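Speaker notes — "Where Does the Bag Go? Small Trash in Small Homes"
Ona Zariņš, Plivine Tenants' Evening, Sunday session

Slide 1. Title
Wait for people to sit down. Mention that the handout is by the door and has everything on it, so they don't need to write.
Say who I am: I ran the waste advice desk for the Lernetti buildings and lived in one of them for nine years. Studio, fourth floor, no elevator.

Slide 2. The problem
Most advice about household trash assumes a kitchen with a cabinet under the sink. A lot of us don't have that. Our building had 759 units, and more than 12 of the floor plans had no fixed place for a bin at all.
What people do in that case: a bag on the door handle, a bag on the floor, a bin in the shower. Ask for hands. Let them laugh, then move on.

Slide 3. What ends up in the bedroom
Ran a sorting day with the Clivus block in September. We opened bedroom bags only, with permission.
Tissues, receipts, cotton pads, packaging from deliveries, dead batteries.
Stop on batteries. They should never go in with the rest. Hold up the jar I use at home. Any jar with a lid will do, tape over the terminals, take it to the drop box when it is full.

Slide 4. Size of the bag
Main point of the talk, go slowly.
A small bag gets taken out. A big bag sits until it is full, and in a bedroom that can be weeks. Paper and plastic can wait that long. Fruit peel can't.
My rule at home is that food waste never leaves the kitchen end of the room. Miranda upstairs thought I was fussy about this until she had fruit flies in August.
If someone asks about compostable bags: they are fine for the food caddy, weak for anything heavy, and they go soft if left too long. Check the local collection before buying a big roll.

Slide 5. Floor or wall
Floor: easy to find, easy to kick over, gets in the way of the vacuum. Bad with a dog or a toddler.
Wall: frees the floor, keeps the bag open if it is hung from two points. With one hook it closes up and you end up dropping things beside it.
Keep the weight low. Adhesive hooks are rated for a certain load and the paint often gives up before the hook does. Renters should read the lease before drilling — I paid for a patch of plaster once and it was not cheap.
Keep bags well away from heaters and off light switches.

Slide 6. Taking it out
Tie it to something you already do. I take mine down when I go for the mail.
Spare bags stored flat, close to the one in use. Otherwise the empty hook stays empty.
Skip the part on chute rules if we are past 7:40 — it's on the handout.

Slide 7. Questions
Likely ones: smells, shared bins in the hallway, who pays for bags. For the last one, send them to the building office.
Leave the last slide up while people talk. 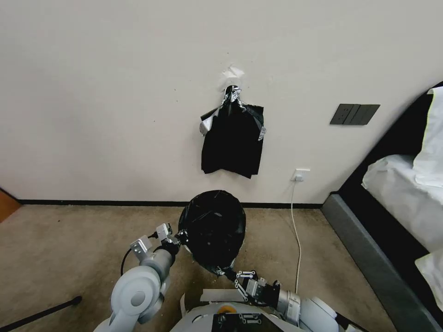

Slide 8. Black plastic bag on a single wall hook.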